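Home | News | Programs | Support Us | Contact

Steltau Community Kitchen Opens Enrollment for Fall Cooking Courses

Reading time: 2 minutes

STELTAU, Thursday, August 16, 2018. The Steltau Community Kitchen today opened enrollment for its fall program of evening and weekend cooking courses. Classes will be held at the Gyamfi Street building and, for the first time, at a second site in Ditach.

The fall schedule offers 468 places, divided between beginner and intermediate levels. Beginner courses cover knife handling, stocks, bread and basic preserving. Intermediate courses are open to anyone who has completed a beginner course or can show equal experience.

The expansion follows a grant from the Brara Foundation, awarded in March, which paid for new sinks, ventilation and storage at the Ditach site. Tuition remains at last year's level. Residents who receive housing or food assistance may attend without charge and should note this on the enrollment form.

"Demand in Ditach has exceeded what a single building could meet," said Panagiotis Stergiou, director of the Steltau Community Kitchen. "Residents there will now be able to attend an evening class without crossing the river."

Attendance across all programs reached 2531 last year. The organization also lends cookbooks and small equipment from a collection of 1000 items, which registered students may borrow for two weeks at a time.
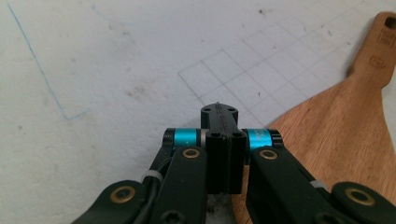

Nawal Nasr said that she had enrolled in the bread course to learn one recipe and had since signed up for preserving as well, adding that the later start time made it possible to attend after work.

Enrollment forms are available at both sites during office hours. Places are assigned in the order in which forms are received, and a waiting list will be kept for each course.

Contact: Press Office, Steltau Community Kitchen | © 2018 Steltau Community Kitchen | Back to top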